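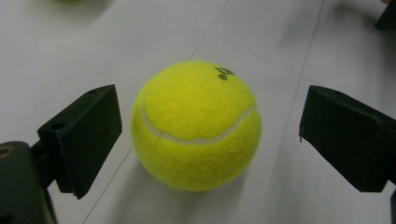 One reader of the last edition wrote in to say that a hard floor tells you more about a tennis ball than any racket does, and we agree completely! So before you load the Histwood basket, give every ball the floor test.

4.2 Sorting the balls

1. Pick a patch of bare floor, tile or concrete. Carpet swallows the bounce.
2. Hold the ball at shoulder height and let go. Don't throw it.
3. Watch where it tops out. Hip height or better goes in the match bin - anything lower is still great for serving practice.
4. Squeeze it. A ball that gives easily under your thumb goes in the practice bin, however nice the felt looks.
5. Run a finger along the seam and set aside any ball where the felt is lifting.

Note: The basket holds 35 balls. You can squeeze in a few more, but the lid won't latch.

Caution: Pick up strays before you start hitting. A ball underfoot can turn an ankle in a second.

Balls kept in a cold garage in February will bounce low. Bring them indoors overnight and test again - it's fun to see how many come back to life!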